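Sorting the small stuff, part whatever

So I promised I'd come back and write about the fittings, and it's November and the evenings are dark by the time I've done the dishes, which means I've finally run out of reasons to be out in the yard instead. Sorting season!

If you missed the last post, the short version is that I inherited (okay, bought, at an estate clear-out, for a price I'm not going to type where my family can read it) 13 boxes of plumbing and electrical bits from a repair shop that closed down. The shop was called Antoniadis and it had been in the same spot forever. I used to go there with a broken thing in a bag and come out with the part and a lecture about how I'd broken it. I miss it. When I saw the boxes going I sort of lost my head.

Nothing was labeled. Well, that's unfair. One box said MISC and another one said MISC 2.

My first go at it was a disaster. I tipped the whole of MISC out on the dining table and spent an entire evening pushing bits of pipe around with my finger. Small white plastic parts all look the same after an hour. I had tees in with elbows, I had caps in with couplings, and then I knocked the good pile into the bad pile reaching for my tea. I went to bed cross and left it all there, and breakfast was eaten standing up for three days.

What fixed it for me was a plate. I know! I mean an ordinary plastic plate. My grandmother used to sort buttons on a dinner plate, one kind at a time, and everything that wasn't the kind she was after stayed off the plate. I'd forgotten all about it until I was putting away the picnic things. The rim keeps everything from rolling, you can carry the whole lot over to the light, and when the phone rings you haven't lost your place.

The other thing is to put something soft underneath. Threaded fittings are murder on a tabletop (ask me about the dining table, or don't), and they skitter. Felt is perfect because things stay where you set them down. I bought a big piece from the Prandden catalog years ago for a sewing project that never happened, and it has now had a longer career under pipe fittings than it ever would have had as a bag. If you don't have felt, an old wool blanket folded over does nearly as well, although you'll be picking fluff out of the threads.

I do one part at a time now. A tee goes on the plate, I look at it properly, I check whether the threads are any good and whether there's something already screwed into it, and only then does it get a home.

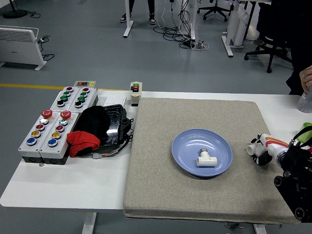
A tee gets its turn on the blue plate, with the pushbutton boxes waiting on the left.

Checking for passengers matters more than you'd think, by the way. So many of these plastic fittings have a bit of metal sitting in one end, and if you toss them in the jar without noticing, you'll be hunting for a plain tee some Sunday-ish sort of afternoon with the water off and every single one you pull out will have something in it. Ask me how I know. I keep those in their own jar, marked "with metal," and I've stopped trying to separate them. If somebody put them together they probably had a plan.

Elbows are next on my list, and then anything that's already been joined up into a little cluster. I used to take those apart out of sheer tidiness. Now I leave them be for a while, because half the time I end up needing exactly that shape.

Now, the button boxes. I have such a soft spot for these. Gray boxes with a column of buttons down the front, and those big red mushroom-head stop buttons on some of them that just beg to be thumped. I love the colors – red, yellow, blue, green, like a set of kids' blocks that grew up and got a job. They are not plumbing. They have no business being in a sorting post about plumbing. But electrical bits came in the same haul and I'm doing this in whatever order makes me happy.

I line the boxes up in rows with the buttons facing me, and the tall ones don't hide the others as long as I leave a bit of a gap. The little switch box with just the green and red buttons goes toward the back. I haven't decided what to do with any of it. A sensible person would sell the lot. I looked up what people ask for old control panels and one listing wanted 574 for a pair, which made me laugh out loud, and then made me go and dust mine.

One serious note, and then I'll stop. I don't wire any of this up. I like looking at it, I like cleaning it, and I'll happily press an unconnected button all day long, but anything that's going near actual power goes to someone qualified first. The shop would have given me a lecture about that too.

For cleaning, I use a barely damp cloth on the outside and a dry, soft brush in the creases where the buttons meet the face. Nothing wet near the gaps. I tried that Stiment spray everybody keeps recommending for plastic and it did take the grime off an old gray lid, but it left it a bit tacky, so I've gone back to the cloth. Your mileage may vary. For the white pipe bits, warm soapy water in the kitchen sink, a toothbrush for the threads, and PUT THE PLUG IN FIRST. I've lost two caps down there already and I'm not going in after them.

Storage is where I'm still stuck. I've got a stack of Zostell drawers, the narrow kind, and they're lovely for screws but a tee won't lie flat in them unless it's tiny. Jam jars are winning so far. You can see what's in them, they cost nothing, and I like how they look on the shelf even if they weigh a ton. I've washed 100 of them since the end of summer and the kitchen still smells faintly of pickles, no matter what I do to the lids.

If anybody has a clever way of storing elbows so they don't all hook onto each other and come out of the jar in one big clump, please, please tell me in the comments. I've tried wrapping them in paper, and then you can't see what size they are, and then what was the point of the jar?

Next time I'm opening MISC 2. I've had the lid up just far enough to see that there's a tangle of cable on top, and I put it straight back down again.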